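How Does a Microwave Oven Heat Food?

By Oana Vlad
Updated 15 May 2022

Put a bowl of cold soup on a stove and the pot gets hot first. The pot heats the soup at the bottom, and that soup heats the rest. A microwave oven does the job in a different way. It has no flame, and the walls inside stay fairly cool. The soup gets hot because something invisible is passing into it.

That something is a kind of wave.

What is a microwave?

Light is a wave. So are the radio signals that carry music to a car. Scientists put all these waves into one big family called the electromagnetic spectrum. The members of the family differ in their wavelength, which is the distance from the top of one wave to the top of the next.

Waves of visible light are tiny. Thousands of them would fit across your fingernail. Some radio waves are longer than a soccer field. Microwaves are in between. The ones used in a kitchen oven are close to five inches long, about the width of a grown-up's hand with the fingers spread a little.

The name can be confusing. "Micro" means very small, but these waves are only small next to the long radio waves that people were already using when the name was chosen. 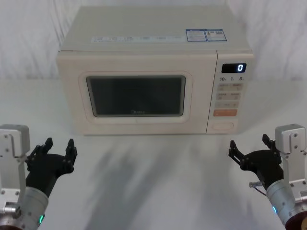
Water on the move

Everything you eat is made of molecules, and a lot of them are water molecules. A carrot is mostly water. So is a potato, and even bread has a good amount in it.

A water molecule has one side with a slight positive charge and one side with a slight negative charge. When a microwave passes by, it pulls on those charges and the molecule tries to turn and line up with it. Then the wave flips and the molecule tries to turn back. This happens billions of times every second.

All that twisting makes the molecules bump into their neighbors, and the neighbors bump into theirs. Fast-moving molecules are what we feel as heat. Rub your hands together quickly and you will feel something a bit like it.

Fats and sugars take in microwaves too. This is one reason the jam in a jam-filled roll can burn your tongue when the bread around it is only warm.

Where do the waves come from?

Inside the oven, usually behind the control panel, is a part called a magnetron. It uses electricity and strong magnets to make microwaves. A metal tube guides them into the space where the food goes. Metal reflects microwaves, so they bounce off the walls, the floor and the ceiling until the food takes them in.

Why doesn't the door let them out?

Look closely at the window in most microwave oven doors and you will find a metal screen full of tiny holes. Light waves are small enough to go through the holes, so you can see your food. Microwaves are far too long to fit — to them the screen is as good as a solid metal wall.

There are also switches in the door. When the door opens, the magnetron shuts off at once. The waves do not hang around inside afterward, just as light does not stay in a room once you switch off the lamp.

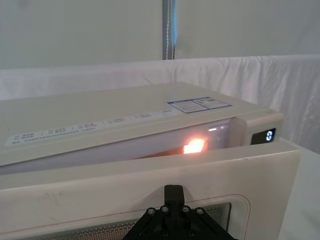 A microwave oven with its door partly open.

Hot spots and cold spots

As the waves bounce around, they meet each other. In some places they add up and get stronger. In other places they cancel out. The strong places are called hot spots, and they explain why a burrito can be steaming at one end and still frozen in the middle.

Many ovens have a glass plate that turns, so that each part of the food passes through the hot spots. Stirring helps too. So does letting the food stand for a minute or two, which gives the heat time to spread.

Microwaves only reach an inch or so into most foods. You may have heard that they cook from the inside out. They do not. The center of a thick piece of food is warmed by heat moving in from the outer parts, the same as in a regular oven.

Why doesn't toast work?

Bread turns brown when its surface gets dry and very hot, well above the boiling point of water. In a microwave oven the water in the bread heats up and turns to steam, and the surface stays damp and too cool to brown. You get soft, warm bread that goes tough when it cools.

Try it with a grown-up

You will need a plate, some mini marshmallows and a ruler. Ask an adult to take out the turning plate and its ring, and to work the oven.

Cover the plate with one layer of marshmallows. Heat them until a few spots start to puff and melt, which takes less than a minute in most ovens. Take the plate out and let it cool. The melted spots are the hot spots. Measure from the center of one to the center of the next. The distance is often close to two and a half inches, or half of one wavelength, but expect your spots to be messy.

Words to know

Electromagnetic spectrum: the whole family of waves that includes radio waves, microwaves, visible light and X-rays.

Magnetron: the part of the oven that makes microwaves.

Molecule: a group of atoms joined together.

Wavelength: the distance from the top of one wave to the top of the next.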